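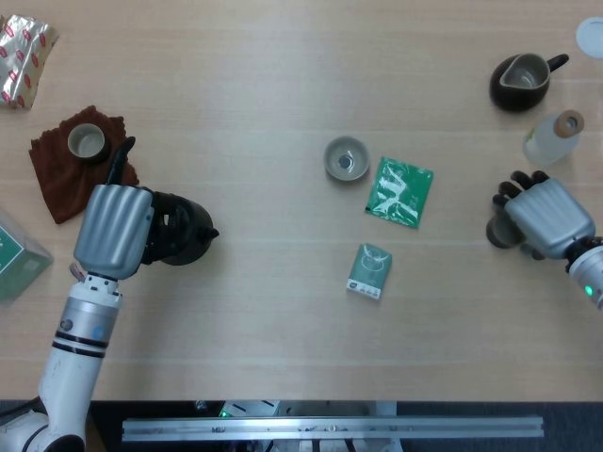 Skamar is a software package for controlling two-armed robots in tabletop tasks. It covers perception, grasp selection, motion planning and the timing of both arms, and it is used mainly in research on household work such as setting out dishes, pouring and making tea. The first version was written by Raili Hakala at the Akstead laboratory. Cuiping Song later rewrote the planner and now maintains it.

Structure

Skamar runs as 4 separate processes that exchange messages over a shared memory buffer. The perception process takes images from a head camera and keeps a list of objects with their estimated poses. The task process holds the sequence of steps. The planner turns each step into arm paths, and the controller sends joint commands at 100 Hz. If the controller receives no new path in time, it holds the last safe position.

Perception

Objects are stored as simple shapes with named parts, such as a spout, a handle or a rim. A teapot is given a direction as well as a position, so that the planner knows which way it will pour. Small dark cups are a common source of error, especially when the fingers of a hand cover most of the rim. In this case the tracker keeps the last good pose and moves it along with the hand. Foil packets and clear glass are also hard to place, as reflections disturb the depth estimate. An add-on named Stuvurura handles these by comparing several views before it reports a pose.

Planning

The planner treats the two arms as one system when their work areas overlap and as two when they do not. In the joint mode it searches for both paths together, which is slower but avoids collisions between the wrists. A typical task has one hand holding a pot by its body or handle while the other steadies a cup. Grasps are ranked by how much room they leave for the next step, and the user can set a preferred side for each object.

Tools

Task files are plain text and can be edited while the robot is paused. Makhubela, a viewer supplied with the package, replays logs and shows the planned and measured paths together. It was added in version 2.

Limitations

Skamar does not model liquids. Pouring is controlled by tilt angle and time, and the fill level has to be checked by other means. Soft items such as napkins are treated as flat areas to be avoided.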